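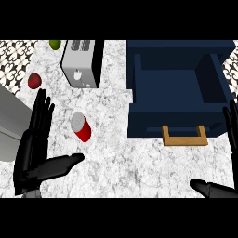

Simulated kitchen counter with two black robotic hands, a soda can on its side and a cabinet with an open drawer.

The Prandska Guideline is a set of good-practice rules for testing household robots in computer simulation. It was first published on 2 June 2022 by Davevbridge, a research association, and it is used mostly by small laboratories that work on two-handed manipulation.

Contents

The guideline has 9 chapters. The first chapters treat the scene. Every object on the work surface must be listed before a test begins, together with its starting position. If an object lies on its side at the start, the list must say so. The state of each drawer and door, open or closed, is also recorded.

Later chapters treat the robot. The hands must start in the same pose in every trial of one series, and each task is repeated 30 times. A trial in which a hand passes through a solid surface is marked as invalid. It may not be counted as a success, even if the task was completed.

Reporting

Results are given for each task separately. The report must name the simulator and its version, and invalid trials are shown in their own column. The file format for reports was taken from Flameo, an older testing project.

Criticism

The Nseir laboratory has written that the rules say too little about lighting and about the texture of surfaces. A supplement on these 2 subjects is in preparation.

See also

Robot simulation
Dexterous manipulation
Test protocol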